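Praltstead Creek Watch - March update

March 14, 2024

Quick one this month, am writing it between site visits so excuse the typos.

Turbidity first. The creek ran brown for most of the fortnight after the big rain and the tubes at Cellano bridge were the worst we've had since we started there. Reading was 416 NTU the morning after, back under 15 by the end of the second week. Upstream at the Ruangrit paddocks it cleared a lot faster. Probably the new fencing, possibly just less bare dirt on that side. Too early to say and I'd rather not put it in the council report until we've had another decent storm through.

Dissolved oxygen OK at all sites except the lower pool. Low there, early morning, same as last March. Lots of leaf litter sitting in it and hardly any flow. If you sample the lower pool please go before 8 and write the time on the sheet. Several sheets came in with no time on them at all and a DO number without a time isn't much use to anyone.

Macroinvertebrates. Good colour in the trays, mayfly nymphs back at the riffle below the Cavlow culvert, which made my week. Caddis too. Usual snails everywhere. ID sheets are in the blue folder in the shed, please put them back dry, the last set went mouldy.
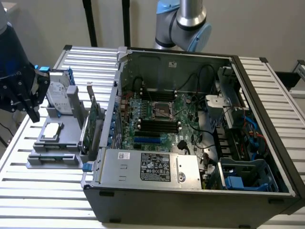

Nutrients are behind. Phosphate samples went off to the lab late (my fault, I missed the courier) and we won't see results until next issue. Nitrate strips are fine to keep using in the meantime but check the date on the tub. Anything past it goes in the bin.

Meter calibration. Alcides Caldeira is doing conductivity and pH meters at the shed before the next round. Drop yours off with the probe cap on and a bit of storage solution in it. Not tap water. Two probes came back bone dry last time and one of them is a write-off, they're more than $100 each and the grant doesn't cover replacements.

Access. Gate at Cellano has a new chain, text me for the code. Stay off the bank on the eastern side, it's undercut and a good chunk has already gone in. Sample from the bridge with the pole and bucket, rinse the bucket three times with creek water first, downstream side please. Farmer at Ruangrit has asked us to leave gates exactly as we find them, there's heifers in the front padock now.

Still short of people for the Cavlow run. It's 2 sites and you're done before morning tea. Waders supplied, sizes a bit random. Reply to this email or grab me at the shed.

Next round is the last week of the month, weather permitting. Data sheets to me by the monday after, photos of them are fine if I can read your writing.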